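Review: Atar, a wire-picking method for wrist cameras

Atar is a method for teaching a robot to pick one wire out of a pile of wires, a job previously reserved for apprentices who had annoyed someone. It comes from Emil Nägeli and Elmarie Ndlovu, and you get a short paper, the training code, a set of weights and a readme that assumes you already own everything in the readme. I ran it for most of January on our bench arm in Dultton. I have opinions.

The idea is modest, and I like it for that. Most earlier work tries to recover the whole shape of every cable before it moves, so the arm sits there having a think while you finish your coffee. Atar skips the full reconstruction. It looks through the wrist camera, traces one strand as far as it can until the strand ducks under something, then scores a handful of grasp points by how likely the neighbours are to come along for the ride. It picks the best one, gives a small tug, looks again and revises.
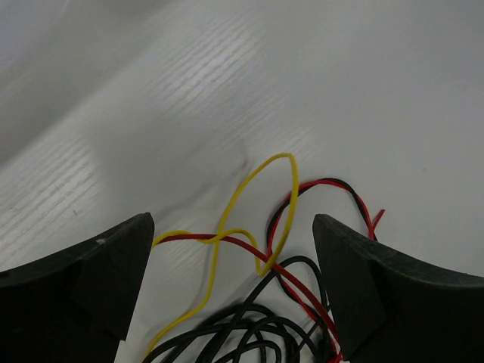
Colour does a lot of the heavy lifting. The paper is coy on this point, but swap in a pile of all-black leads and the tracer starts hopping from one to the next like a kid on a train platform. Twisted pairs are a grey area too. Atar can't decide whether two conductors wound together are one object or two, and to be fair to it, neither could Xolani Chauke and I when we sat down to label them.

Now the numbers. The published set has 669 demonstrations, which is small, and the authors deserve credit for being frugal. I gave it 113 attempts at pulling a named wire clear of the others and it managed 80. I counted a success only when the right wire came out alone. The paper's definition is more generous and lets a passenger through, provided it drops off before the bin. Make of that what you will.

Failures were mostly dull. It favours the tops of loops, sensibly, since there's air under them, but a springy loop likes to roll away as the fingers close. Three retries are allowed by default. By the third it has usually made a worse tangle than the one you gave it.

Set-up took an arvo, most of it spent on calibration. Alfie Sowerby's fork fixes the worst of the config files and I'd start there. If your work is sorting mixed, brightly coloured offcuts, Atar is well worth a go. For black looms, keep the apprentice.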